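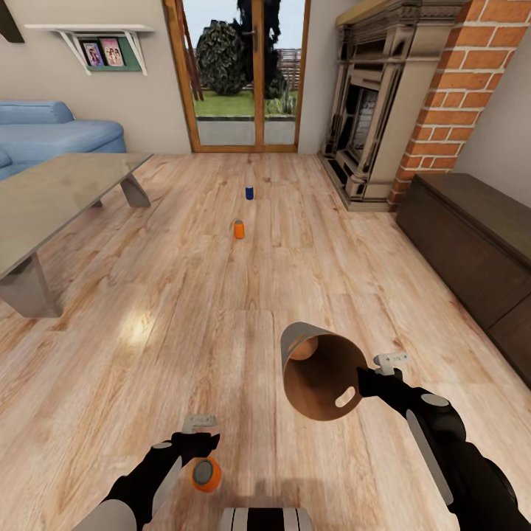 Selon Arūnas Pētersons, le cahier Tovari lui a suffi pour préparer les épreuves de décembre, corrigés compris.

Cahier d'annales Tovari – licence, semestre 3
Éditeur : Nasero
254 pages, format A4, broché
Édition : septembre 2021

Sujets classés par matière, barème indiqué en marge. Les corrigés sont regroupés en fin de volume – 2 versions pour les épreuves de statistiques.

Référence 342. Livret de réponses vendu séparément.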